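Rules for recording with hand-held grippers in a normal office room?

Posted by Tatiana Ondrejka

Hello to all. I was asked to write the house rules for our small recording room, and I would like to hear from people who already have such rules and live with them.

Our situation is like this. We collect demonstrations with hand-held grippers, two in the hands of one operator. The tasks are small kitchen tasks with one appliance on a round table near the window. The room is an ordinary office, we did not build it for this purpose. My draft has 19 points and my colleagues say it is too long to read before each session. I understand them, but I don't know what I can remove.

My main doubts are these:

What do you do with mains cables on the table? Now I write only "keep the cable tidy", and every person understands it differently.

Do you allow other people in the room during a recording? We have a written consent for operators, but the colleague who sits at a desk has signed nothing.

Window blinds open or closed? And must it be the same for the full day?

How often do you check the finger pads and the printed markers?
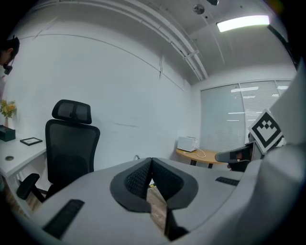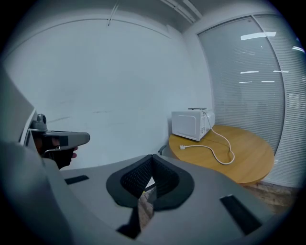

I must also say that we have no safety officer for this type of work. The general workshop rules of our company speak about fixed arms with a fence, and almost nothing in them fits. If someone knows a good text to begin from, please write the title.

Thank you in advance, and sorry for my English.

Mirsad Ionescu

I had the same job last June for a group of 5 operators, so I can tell you what stayed in our rules after the first version died.

First, divide the list in two. One page is for the person who holds the grippers, and it should have only things to be done before pressing record. Everything else (storage, consent, file names, cleaning of the room) goes in a second document for the person responsible for the room. Our operator page is now seven lines and people do read it.

Cables. "Tidy" is not a rule, you are right. We write: no loop of cable may hang below the edge of the table, and no cable may lie between the operator and the object. If the task does not need power, the appliance stays unplugged, and the plug lies on the table where everyone can see it. We never record with a toaster or a microwave that is connected, also when the task is only to open the door or push the lever. An operator with both hands in grippers cannot react quickly to something hot. The cable may stay in view, this makes no problem for us – but please write down whether it is part of the task or not.

People. Our rule is simple: whoever can come into the view of a camera must sign the consent, also when he is only sitting at his desk. With wide lenses this means practically everybody in a small room. If somebody has not signed, he goes out or the session waits. We do not accept "we will blur it later" as an answer. We had 74 files waiting for blurring and in the end we deleted them.

Blinds. We keep them closed, and the position is written in the session note. If you want variation in the light, plan it between sessions and not in the middle of one.

Pads and markers. Look at the pads before every session and replace them when the mesh is torn or a border lifts. For the markers: flat, clean, no tape over the black part. Do not touch them with greasy fingers.

Valeriano Miranda

Just tell people to be careful. 19 rules for a toaster, really? We have none and nothing happened till now.

Danica Zupan

I don't agree with Valeriano, but I agree that the list should be short.

I want to add two things which Mirsad did not mention. One is fatigue. Holding two grippers looks easy, and after half an hour the wrists are not happy. We limit one block to 29 minutes (the number came from our old timer, please don't search for science behind it), then the operator puts the tools down and walks. Write it as a rule, otherwise the ambitious ones will continue until it hurts.

The second is furniture. Office chairs on wheels are a problem if the operator walks backwards. He looks at his hands, he does not look behind. In our room every chair that is not in use must be pushed under a desk before recording – this one I would keep even if you cut all the others.

About a text to begin from: the robot safety standards ISO 10218-1 and 10218-2 are written for industrial robots, and for a tool which is moved only by a person's hand you will find little there. I would begin instead from a normal risk assessment form for hand tools and portable electrical appliances. Your company must have one, ask the people who check the kitchen equipment. When later you run the learned behavior on a real arm, this is a new assessment, please don't reuse the old paper.

Tatiana Ondrejka

Thank you Mirsad and Danica, this helps very much. I will make the two pages and add the chairs and the breaks. Mirsad, one more thing: in your group, who has the right to stop a session, only the room responsible or also the operator?

Mirsad Ionescu

Anyone in the room. It is the first line on our page.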